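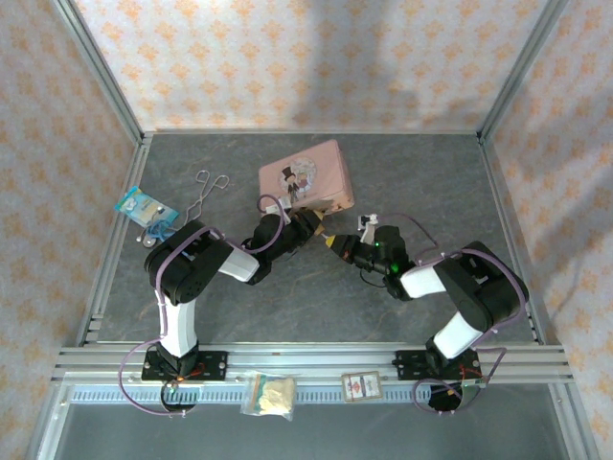 Fredy Urrego reckons I was too hard on the back three last week, and that the goals against Ferrand came from the press breaking down thirty yards further up. I have watched the match again with that in mind. He is right about the first goal and wrong about the second.

For the first, Roka's two forwards went to the centre-backs together and left the holding midfielder free between them. One pass took both out of the game. The right-sided centre-back then had to choose between stepping out and holding the line, and by that stage either choice was poor.

The second is a plain marking error. The cross came from a settled position, eight outfield players were behind the ball, and the far-post runner was picked up late. Pressing had no bearing on it.

What interests me more is how the shape has drifted since March. In the spring the wing-backs started level with the midfield and moved up only when the ball was on their side. Now both go early. That gives more width in possession, and it also means that a turnover in the middle leaves three defenders covering the full 50 or so metres between the touchlines that matter.

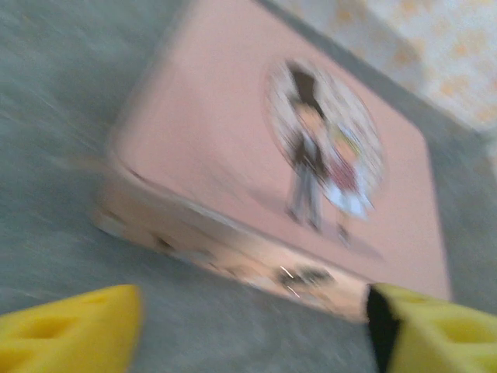 The obvious remedy is to hold one wing-back, and on the evidence of the last half-hour it should be the left. Masson is the better crosser from a standing start and does not need the overlap. With him deeper, the back line becomes a four whenever the ball is lost, and the midfield can shift across without leaving a gap behind it.

It costs something going forward. Lecomte has been drifting inside from the left because the wing-back gives her the outside lane, and she would have to stay wider. I would accept that in away matches and review it at home.

The gate was 1,062, down on the Olance match, though the ground holds almost 3,000 and never feels full in any case. The pitch was cut short and had been watered at one end only, so passes in the first half ran on quicker towards the car park side.

Team news for the next one: Veres is back in training, Jacquet is out for another 2 matches. I would start with the same midfield.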